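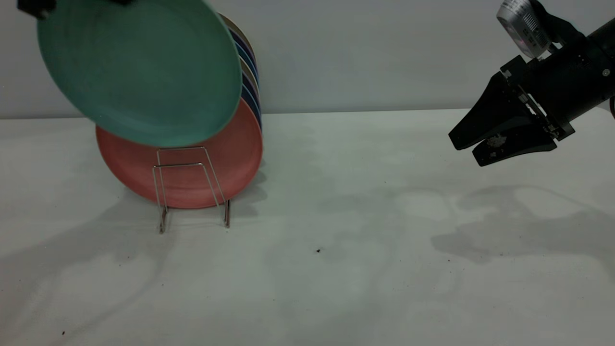
Loretta Haugen, Shop Editor
May | 7 min read
Workshop > Machinery > Hoses and Fittings

Replacing Hydraulic Hoses on Small Equipment

Most of the leaks on a log splitter, compact loader or shop press are at the hoses and fittings. A hose is also the one part of the system an owner can change with hand tools and an hour or two. The tips below are for small machines with a pump, a valve and one or a few cylinders. If your machine has an accumulator on it, stop and get the manual, which will have its own procedure for bleeding it down.

Before you loosen anything

Shut the engine off and take the key out or pull the plug wire. Lower the loader arms to the ground, or set them on the factory lift arm lock. Retract the splitter ram. Then work every control lever through its full travel several times with the engine off. On machines with electric valves the key has to be in the run position for this to do anything.

Let the machine sit until the tank is cool enough to keep your palm on.

Never feel for a leak with your hand. Oil coming out of a pinhole at 3,000 psi will go through skin and through a leather glove, and the wound may look like a bee sting. It is a surgical emergency even if it doesn't hurt. Go to the emergency room right away and tell them it is a hydraulic injection injury. To find a small leak, pass a piece of cardboard along the hose at arm's length, wearing a face shield, and look for a wet line on the cardboard.

Telling a bad hose from a dirty one

Wash the machine first. Old oil and sawdust make every hose look bad. Use a degreaser and a stiff brush, rinse, let it dry, run the machine for a few minutes and look again.

Replace the hose if you find:

- Wire showing anywhere through the cover
- A blister or soft bulge
- A crimped collar that has moved, or oil weeping from behind it
- A kink that stays when the hose is unloaded
- Cover cracked deeply enough to catch a fingernail
- A flat or shiny spot where it has been rubbing

A little surface checking on the cover is normal on a machine that lives outdoors. Note it and look again next season.

If the oil is at the threads and the hose itself is dry, the hose may be fine. Check the fitting for tightness before you spend any money, and check it with two wrenches. Turning a fitting with one wrench twists the hose behind it, and a twisted hose tends to fail early.

Hour meter readings are only a rough guide. The lift hoses on our shop's Nadar loader were original at 2,638 hours and came off only when one of them had rubbed through on a bracket. The pressure hose on a Cimo splitter from the same barn lasted a fraction of that. It ran too close to the muffler.

Reading the hose

The printing along the side of the hose (the layline) gives you the maker, the hose standard, the inside diameter, the working pressure and usually a date code. Wipe it with a rag and a little solvent and write down everything you can read. Copy it before you take the hose to the store, as the print often rubs off in the truck.

Dash sizes are in sixteenths of an inch, inside diameter. A -4 hose is 1/4 inch, a -6 is 3/8 inch, a -8 is 1/2 inch. Don't go by the outside. Two hoses that look the same from the outside can be different sizes inside, depending on how many layers of wire they have.

Match or exceed the working pressure. Match the diameter too. A smaller hose will heat the oil and slow the cylinder. A larger one does no great harm on most return lines, but it may not fit through the clamps.

Suction hose is its own product. It has a wire coil in it so that it doesn't collapse, and it is rated for very little pressure. Do not use it anywhere except between the tank and the pump.

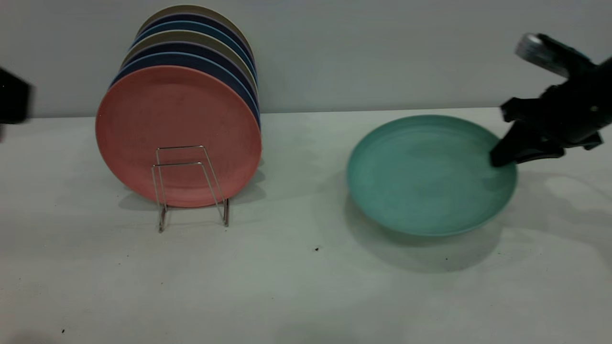 Can I fix a leaking hose with a clamp or a patch?

There is no safe patch for a pressure hose. Tape, epoxy and worm-drive clamps won't hold, and a clamp that lets go can do more damage than the leak did. Replace the hose. Low-pressure return and suction lines that came with clamps from the factory can be trimmed back and reclamped if the rubber is still sound and there is enough length.

Measuring for a new one

Take the old hose with you if you possibly can. If it's still on the machine, or in pieces, measure it this way:

1. Measure overall length from the sealing face of one end to the sealing face of the other. On a straight fitting that is close to the end of the fitting. On an elbow, measure to the center line of the sealing face.
2. Note the type of each end. The ends are often different.
3. If both ends are elbows, note the angle between them. Lay the hose on the bench with one elbow pointing straight down, look along it from the other end, and write the angle clockwise.
4. Measure any spring guard or sleeve, and where it starts.

Hoses change length a little under pressure and can get shorter. If the old one was stretched tight, order the new one longer. The boom hose on our splitter measured 28 inches and was pulling on the elbow at full stroke, so we ordered 29. That extra inch was enough.

Don't go far the other way. A hose with a big loop in it will find something to snag on.

Fittings

The three you will see most on American equipment are JIC, NPT and O-ring boss. JIC has a 37 degree cone and straight threads, and seals metal to metal on the cone. NPT is tapered pipe thread and seals on the threads. O-ring boss has straight threads and a rubber ring at the base of the hex.

Thread sealant goes on NPT only. Use paste and keep it off the first two threads. Tape works, but shreds of it get into valves. Put nothing on a JIC cone except a drop of clean hydraulic oil.

The 45 degree flare fittings used on some fuel and refrigeration lines will thread onto JIC in a few sizes. They will not seal for long. If you aren't sure what you have, take it to a counter that has thread gauges. Pitetti in Plakomthorpe will gauge a fitting while you wait, and most hose shops will do the same if you clean it first.

Replace O-rings whenever the joint is opened. They cost very little and the old ones take a flat set.
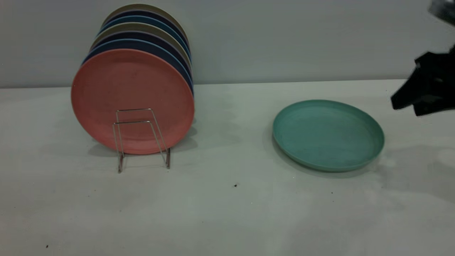
Fitting the new hose

Have plastic caps or plugs ready before you open a line. Clean rags will do in a pinch, but a rag leaves lint. Set a drain pan under the low end and expect more oil than you think.

Blow the new hose out with dry shop air, both directions, even if it came capped. Cut hose has rubber and wire dust in it from the saw. Wear glasses and point the open end into a bucket.

Start both ends by hand. Line the hose up so that the layline runs straight from one end to the other with no spiral. Snug the fixed end first, then the swivel end, holding the hose side with a second wrench. For JIC, bring the nut up finger tight, then turn it with the wrench by the amount given in the fitting maker's chart for that size. More torque than that will crack the cone or the nut, and the leak you get then can't be tightened out.

If the hose has to bend, let it run straight for a short distance out of the collar before the bend begins. Keep it off exhaust parts and off sharp edges. Where it has to pass over an edge, slip a nylon sleeve on it before you connect the second end. Forgetting the sleeve means taking it all apart again.

Put every clamp back. Clamps should hold the hose without pinching it, and they should not be placed where the hose needs to move.

Topping up and getting the air out

Fill the tank to the mark with the oil listed in the manual. Don't mix in motor oil or tractor fluid unless the manual allows it. Pour through a fine screen funnel, and wipe the neck of the tank before the cap comes off.

Start the engine and let it idle. Move the cylinder slowly, stopping short of the end of stroke for the first few passes. Then run it all the way out and back until it moves smoothly and the pump is quiet. Foam in the tank means air is still coming through, or there is a leak on the suction side. Shut down, wait for the foam to settle, and check the level again with the cylinders retracted.

Load the machine lightly, shut it off, relieve the pressure and look over your joints. Check them again after the first real job.

Spares and storage

Keep one spare for the hose that gives the most trouble, capped at both ends, in a bag with the machine name and hose position written on it. Store it flat or in a loose coil, away from sunlight and away from welders and large motors, which give off ozone. Don't hang it on a nail.

Write the details of every hose inside the cover of the manual. Ours lists 19 hoses across three machines, with length, size and both ends for each. When one goes in the middle of a job, you can call the order in from the field.

Old hose goes in the trash in most counties once it has been drained. Some scrap yards will take the fittings if you cut them off. Used oil goes to the recycler in a closed jug, with no solvent or coolant mixed in.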